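Plastic tumbler

A plastic tumbler is a drinking vessel without a handle or stem, molded in one piece from a thermoplastic resin. The form is that of a truncated cone, wider at the rim than at the base, with a flat or slightly recessed bottom. Tumblers are sold in clear, opaque and translucent tinted versions and are used in homes, schools, canteens and offices, both for drinking and for holding small articles such as pens, brushes and cutlery.

Materials

Most reusable tumblers are made of polypropylene, polystyrene, styrene-acrylonitrile (SAN) or a copolyester. Polypropylene is flexible and resists cracking, but in its natural state it has a cloudy look. Polystyrene and SAN are clearer and stiffer and break more readily when dropped. Copolyesters combine clarity with impact resistance at a higher price per part.

Color is added as a masterbatch, a concentrate of pigment or dye in a carrier resin. Translucent tints use soluble dyes or very fine pigments at low loading, so that the contents of the cup remain visible as a shape through the wall. Pink, light blue, green and amber are common tints in household sets.

Manufacture

Reusable tumblers are usually injection molded. Molten resin is forced into a cavity around a polished core, cooled, and ejected from the rim side. The taper of the wall, called draft, allows the part to release from the core. The injection point, or gate, is normally at the center of the base and leaves a small raised or sunken mark. Thin disposable cups are more often thermoformed from sheet, and can be told apart by their rolled rims and much lighter walls.

The Grododholm pattern, a plain tumbler without ribs, was molded in a 16-cavity tool. It was offered in 200 ml and 252 ml sizes with the same rim diameter, so that one lid fitted both. The later Prarkelik pattern added a stacking shoulder on the inside of the wall.

Shape and stability

An upright tumbler has a relatively narrow footprint for its height. An empty cup tips easily when struck near the rim, and a light object standing in it, such as a pen leaning on the wall, raises the combined center of gravity further. Makers counter this with a thicker base or a smaller difference between rim and base diameter. The second measure reduces the depth to which cups nest.

A tapered cup lying on its side touches a flat surface along a line and does not roll straight. It turns in an arc around the point where its sides would meet if extended past the base. A steep taper gives a tight arc. Weight resting inside the wall tends to stop the cup in one position.

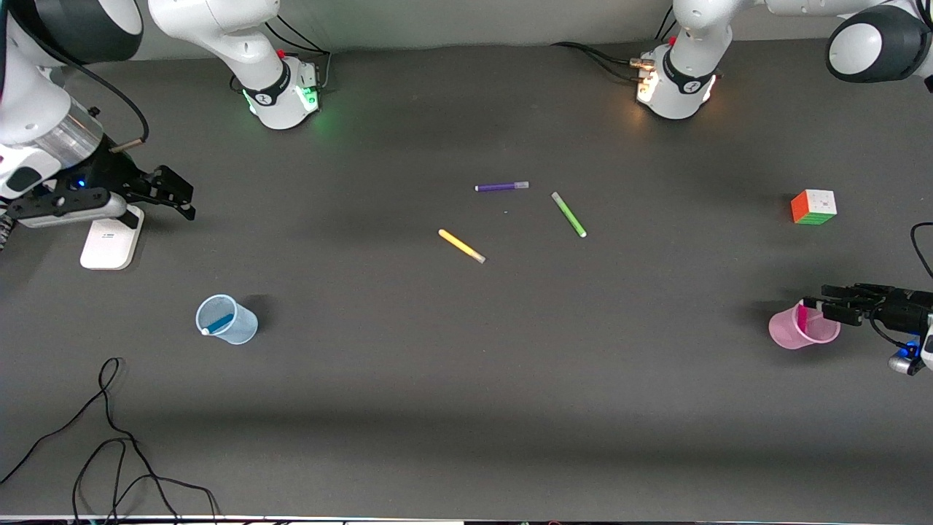
Translucent plastic cups in pink and light blue, lying on their sides on a dark gray tabletop. The pink cup holds a magenta marker.

Use as a holder

Tumblers are widely used as desk containers. A cup used for markers should be deep enough to support the barrel at half its length or more. Shallow cups let long pens lean outward and shift the load toward the rim. Ink stains polypropylene only lightly, while SAN and polystyrene can be crazed by the solvents in some permanent inks.

Stacking and storage

Plain conical tumblers can jam when nested wet, as the film of water between the walls seals out air. A stacking shoulder or a set of short internal ribs keeps the walls apart. The Tahiri catalog listed tumblers in nested sleeves of 100 for canteen use, with the tints kept separate – mixed sleeves were supplied only to order.

Care

Polypropylene tumblers generally tolerate the upper rack of a dishwasher. Polystyrene cups are washed by hand in warm water. Repeated washing with abrasive pads dulls the surface, and the effect shows more on tinted translucent walls than on opaque ones.

See also

Beaker (drinkware)
Desk organizer
Fasudgate canteen ware
Injection molding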